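**Loose gear on a three-pin plate: any order to it?**

Asked by Meenakshi Grewal

Hi all! I'm putting a little gear plate back together on a dark gray cloth. Two gears are on and the third is still lying beside the plate, next to its empty peg. Does it matter which goes on first?
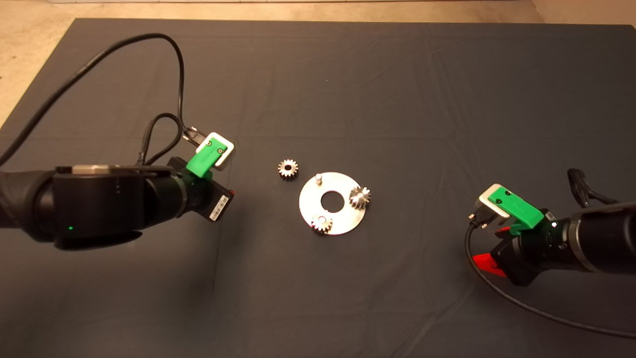 *Page 37*

I'd hate to force anything (I've scratched a bore before, and oh, the sulking).

**Dionysis Deligiannis** answered

Any order. Wipe the pegs first. 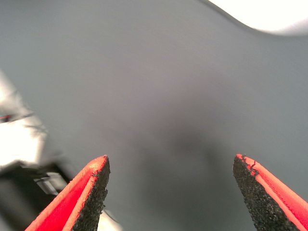
*Plain gray, easy on the eyes.*

**Athina Nikolaidis** answered

Hello Meenakshi, and welcome! I'd lift both gears off and start over, gently. Lower each one flat, and if it stops partway, turn it a tooth or so until it drops. Please don't tap it!

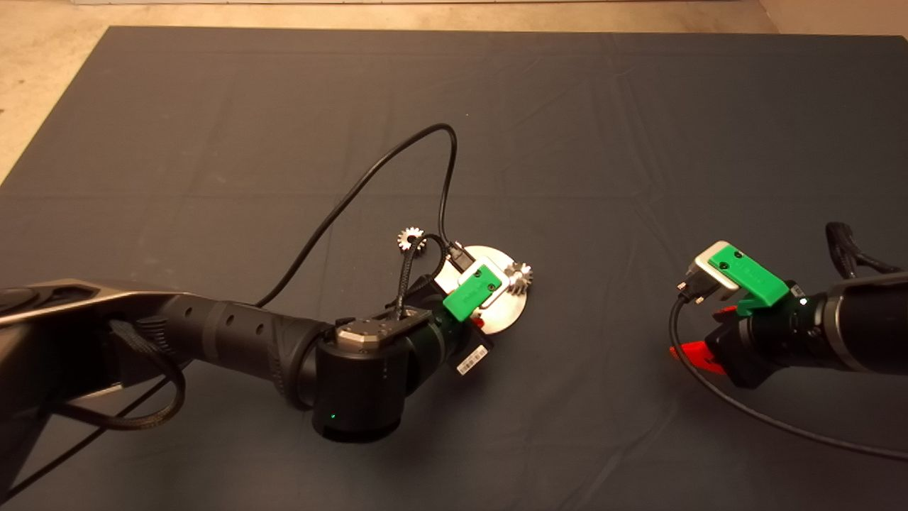 **Nurstead Gear & Clock Club**

We do ours on a folded cloth too, every Wednesday, and small parts stay put so much better than on a bare floor. Once the plate is clear, look straight down at the three pins
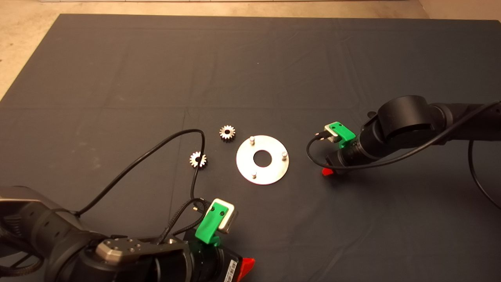

and if they all stand upright, you're fine to go on. A leaning one will make the last gear bind, and then it's worth asking again before you oil anything.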